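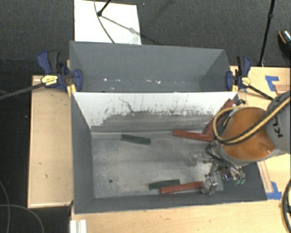 The Prellthorpe Tudetmont is a 68-inch jackknife sofa for RVs and travel trailers, sold as a straight swap for whatever came with your rig. I have had mine since November and I'm still not sold on it. The cover comes in tan or gray, and the gray is the one the dealer pushes because it "hides everything." I don't trust that line about any gray surface. Look at the floor of the front bin in the photo, gray too, and the cloudy scuffs and lighter streaks are easy to pick out. The Tudetmont's cover is a soft vinyl with a matte finish, and mine had a pale rub line along the front edge by the third weekend.

We bought it to replace the factory sofa in a 24-foot trailer. The old one had a plywood base, springs you could feel through the cushion, and a cover that was peeling in strips. So the bar was low. The Tudetmont clears it, but for just over $1000 before freight I wanted more than that.

Freight was another $245, curbside only. The driver dropped the carton at the end of the driveway and left. If you don't have a second person at home, arrange one.

Getting it in

The page says it fits through a standard RV door. Ours is 26 inches wide and it did fit, on its end, with the legs off and the screen door taken off its hinges. The back does not separate from the seat, which I had assumed it would from the drawing on the website. Check with the seller before you order if your door opens onto a galley counter like ours does. We lost a little paint off the door trim.

The mounting holes are in the wrong place for our floor brackets. Prellthorpe calls them "universal," and I'd like to know what they measured. I drilled new ones. Five bolts came in the bag and the sheet calls for six. Customer service mailed me the missing one after two calls and were pleasant enough about it.

Sitting on it

Firm. The brochure says "residential comfort," a phrase I have now read in the brochure of every RV sofa on the market. The foam is dense and doesn't bottom out, which I'll give them credit for. The seat is shallow, though, and the back is low. I am five foot ten and the top of the cushion hits me below the shoulder blades. My wife is shorter and thinks it's fine for an hour of TV. Neither of us would choose it over a plain recliner.

The armrests are bolted on and one of them had some play in it out of the box. Tightening helped for a while. I've since put a lock washer on it, and I shouldn't have to do that on new furniture.

Sleeping on it

The fold-down action is the best part. Lift the front edge, wait for the click, let it down flat. It takes one hand and a knee, and it hasn't jammed yet. Laid out flat it makes a bed for one adult or two small kids. The listing says it sleeps two, and I suppose it does if the two are very fond of each other.

There is a crease down the middle that you will feel. A 2-inch topper fixes it, and then you have to find somewhere to keep the topper.

Storage

Under the seat there's an open space, with no drawer and no liner. The catalog photo shows a neat pull-out drawer, and if you read the small type that is an add-on. I slid in two flat plastic totes and they do the job. You do have to get on the floor to reach the back one.

The warranty

One year on the frame and 90 days on the cover. A seller who believes in his vinyl gives you more than 90 days. I asked about the rub line and was told it was "normal wear," which seems early for wear of any kind.

What else I looked at

The Whiteley Drundness costs a bit more and has a taller back. I sat in one at a dealer lot for 20 minutes and liked the seat better, but the fold-down was stiff and the salesman had to help me with it. Romain Brunet, who parks two sites over from us, has had his Drundness for a couple of seasons and says the mechanism loosens up. His cover looks better than mine does, for what that's worth.

Would I buy the Tudetmont again? At full price, no. If it drops under $800 and you mainly need a spare bed, maybe. Get the tan.

Rating: 3 out of 5

Posted 2021-01-04. I'll add a note if the armrest comes loose again.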